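How to start deadlifting when you're not a gym person

Quick version, I've got a class at 6.

First, warm up. Five minutes on the bike, then bodyweight hinges with your hands on your hips. Push the hips back, shins stay put.

Setup:
Bar over mid foot. Feet hip width.
Grip just outside your knees.
Chest up, big breath, brace.
Push the floor away. Dont yank.

Start light. My first working set was 80 pounds and it looked awful. Three sets of five, twice a week. Add five pounds when all the reps look the same. Back rounding? Take weight off, no arguing.

Took me 52 weeks to pull 315. You might be faster, you might be slower, whatever.

Log every set. I use Staseo, paper works fine too. Straps can wait untill your grip is really the problem.

Food: eat something a couple hours before. Carbs, bit of protein. Water.
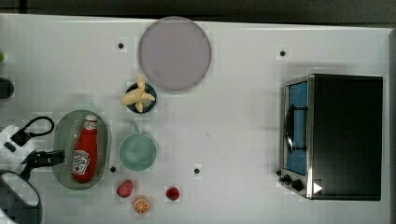
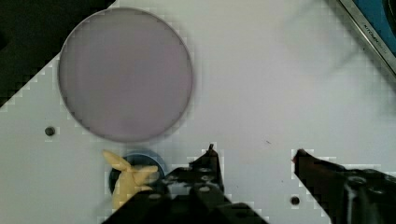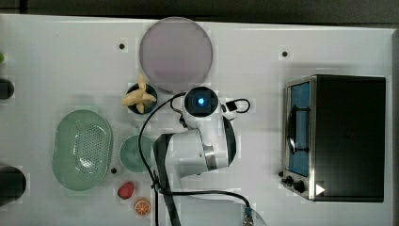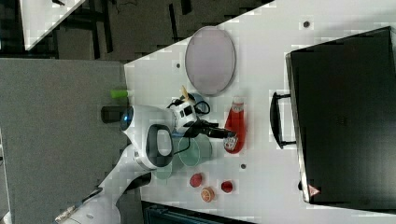

Esperanza Goicoechea: Does the five pound jump still work for smaller lifters? I stalled at 80 twice and had to go up by two and a half instead.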